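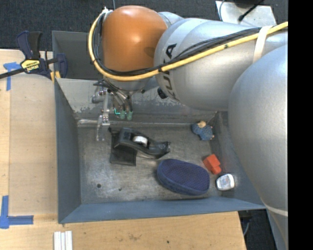

I finally got to Altthorpe! I've been meaning to go since 2001, when my old English teacher lent me a battered copy of Halina Stępień's letters and forgot to ask for it back (sorry, Miss). It's two trains and a bus from ours, and the bus drops you at the bottom of the hill, so you arrive at the house puffing and pink in the face.

For anyone who hasn't come across her, Halina moved into the end cottage one January with her sister-in-law, a writing desk and hardly any furniture, and wrote all three of the Torar novels in the back bedroom. The first one sold 273 copies. She kept a note of every one in a little account book, and the book is in a glass case on the landing, open at the page where she gave up and wrote "none" right down the column. I stood there for ages looking at that.

The rooms are tiny. You go round nine people at a time and we still had to shuffle sideways past the bed. Our guide was Shiela Tan, who was brilliant and didn't mind me asking far too many questions about the wallpaper - it's a copy, made from a scrap found behind the kitchen dresser. The desk is the real one. It's much lower than I'd imagined and there's a burn on the left-hand side from a lamp, which I'm sure is the lamp in chapter 2 of The Salt Year, though Shiela wouldn't be drawn on it.

I hadn't known much about the sister-in-law, Seija Vainio, before going. She typed everything up, argued about the endings and walked to the post office with the parcels. There's a whole room about her now and I think it might be my favourite. Her letters are so funny! She called the publisher "Mr Perhaps" for years, and there's a very cross one about a goose.

Afterwards I had soup and a cheese scone at Ambrosio, the café by the church, then went up to see the grave. It's on the far side, under the yew, and the lettering has worn so badly that I walked past it the first time. Someone had left a pencil there.

If you're going, book ahead, as they turned a couple away while I was waiting. Wear flat shoes for the stairs. The shop takes cards and has the new paperback of the letters, with an introduction by Maricel Salazar that I read in one go on the train home. I've started The Salt Year again too, and I'm already at the bit with the ferry.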